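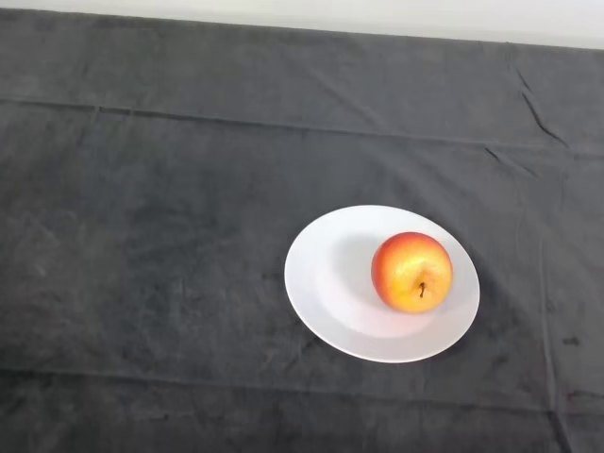

3. Lay Representation and the Transfer of Parish Oversight

3.1 Background to the 14-parish sample

The parishes considered in this section belonged to the deanery of Wodbridge before the boundary revision and were divided afterward between two new units, Cloltent and Egger. The revision had been under discussion for several years. Its stated purpose was to bring the number of parishes under each dean closer to the number a single dean could visit in a year. It did not alter the status of any parish, and it did not close or merge congregations. What it altered was the level at which lay delegates were elected, and therefore the body to which a congregation could bring a complaint, a budget request or a petition about its clergy.

Under the earlier rules, each congregation elected its own delegates at the annual meeting, and those delegates sat in the deanery assembly with full voice and vote. Under the revised rules, congregations elect electors, who then meet to choose the delegates for the whole unit. The change was adopted on the grounds that it would give small congregations a share in delegations they could not previously fill. Oberholzer's earlier study of the Sendel synod papers describes the same argument being used there for a similar measure, and notes that the supporting documents gave no attendance data. We follow Severin Oberholzer in treating attendance, and not formal entitlement, as the measure of representation. A seat that is left empty at most meetings is counted here as unfilled.

3.2 Sources

The main source is the set of assembly minutes kept by the deanery office, which record attendance by name and parish. These were compared with the congregational registers of election. The two series do not always agree. A person may be entered as elected in the register and then never appear in the minutes, or may appear in the minutes as a substitute without any entry in the register. Where the two conflict we used the minutes for attendance and the register for the date and manner of election.

Parish newsletters were read for the same period. They are uneven in coverage, and several parishes stopped printing them when they moved to email notices that were not archived. We used newsletters only to confirm the holding of a meeting, never to establish who was present. Letters to the dean were consulted with permission, on the condition that writers not be named and that no passage be quoted from letters dealing with the conduct of individual clergy.

The resulting file holds 261 delegate entries. An entry is one person holding one seat for one term. A person reelected for a second term is entered twice. Substitutes are coded separately and are left out of the counts in Section 3.4.

3.3 Coding of assembly business

Items of business were coded by the body that placed them on the agenda: the dean, the standing council, a congregation, or an individual delegate. Items carried over from an earlier meeting kept their original code. Prayers, greetings, and formal receipt of reports were excluded. An item was coded as contested if the minutes record either a divided vote or an amendment, whether or not the amendment passed. This is a low threshold, and it was chosen because the minutes rarely give the content of debate. In the Egger minutes the secretary recorded the names of speakers but not what they said. In the Cloltent minutes the reverse is true for most of the period, with arguments summarized and speakers left unnamed.

Two coders worked through the minutes independently. Disagreements were mostly confined to the boundary between items placed by the standing council and items placed by the dean as chair of the council. These were settled by reference to the signed agenda where one survived. Where none survived, the item was coded to the council.
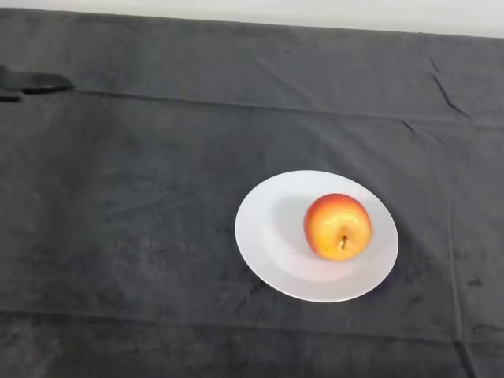

Figure 2.

Items that had been withdrawn before the meeting present a separate difficulty. A withdrawn item leaves a trace only if it was printed on the circulated agenda and then struck. In practice, a congregation that was persuaded to drop a petition at an early stage will not appear in the record at all. Counts of congregational items should therefore be read as counts of petitions that survived to the agenda, and the true number raised will be higher by an amount we cannot estimate.

3.4 Attendance before and after the revision

Attendance by elected delegates fell in 11 of the parishes after the revision. In the remaining parishes it held level or rose slightly. The fall was not concentrated in the smallest congregations, as opponents of the measure had predicted. It was most marked in middle-sized parishes that had previously sent the same delegates for several terms in a row. Those delegates had been chosen directly by people who knew them. Once the choice passed to the electors, several long-serving delegates were not returned, and their replacements came to fewer meetings.

Small congregations did gain seats, as the supporters of the measure had said they would. The gain was real in the registers. In the minutes it is harder to find. Delegates from small congregations attended the first meeting of the term at a high rate and later meetings at a much lower one. The letters suggest several reasons, the most common being travel. Meetings of the Cloltent assembly were held in the same parish hall throughout the period, and for congregations on the far side of the unit this meant a long drive home after an evening session. The Egger assembly rotated its meetings among parishes, and its attendance by small congregations declined less.

Rotation had costs of its own. The host parish was responsible for heating, food and the printing of papers, and congregations without a hall could not take a turn. One elector wrote that her congregation had been willing to host in the church itself but had been told that a business meeting should not be held there. We found no written rule to this effect in either unit.

3.5 Congregational petitions

The share of business brought by congregations fell in both units. In Cloltent the fall came immediately after the revision. In Egger it was delayed until the second term and was then steeper. The delay matches the period in which the Egger electors continued, by informal practice, to send a report back to each congregation after every assembly. The practice was started by one group of electors and copied by the others. It was never written into the rules, and when most of the first electors left office it stopped.

Petitions about clergy appointments declined more than petitions about property or budgets. This is consistent with the rules themselves, which require a petition about appointments to carry the signatures of a majority of the unit's delegates. Before the revision, the signatures of the congregation's own delegates were enough. A congregation now has to persuade delegates from other parishes, who may have little knowledge of the case and some reluctance to be seen taking sides. Several letters to the dean make this point. The dean's replies, where preserved, direct the writer to the standing council.

3.6 Limits of the comparison

The period after the revision is short, and the first term in each unit was affected by vacancies among the clergy that had no connection with the new rules. Attendance at any meeting may also depend on the subject. Both assemblies met in September to approve the budget, and that meeting was better attended than any other in every year for which minutes survive. Removing the budget meetings from the file lowers the overall rate but leaves the order of the parishes unchanged.

A further limit concerns the meaning of absence. Some delegates who did not attend sent written comments, and a few minutes refer to comments being read aloud. The comments themselves were not kept with the minutes. Treating these delegates as absent understates their part in the business of the assembly, and the understatement is likely to be larger in Cloltent, where written comment was invited on the notice of meeting. Section 4 takes up the standing council, whose membership overlapped with the assemblies and whose minutes are more complete.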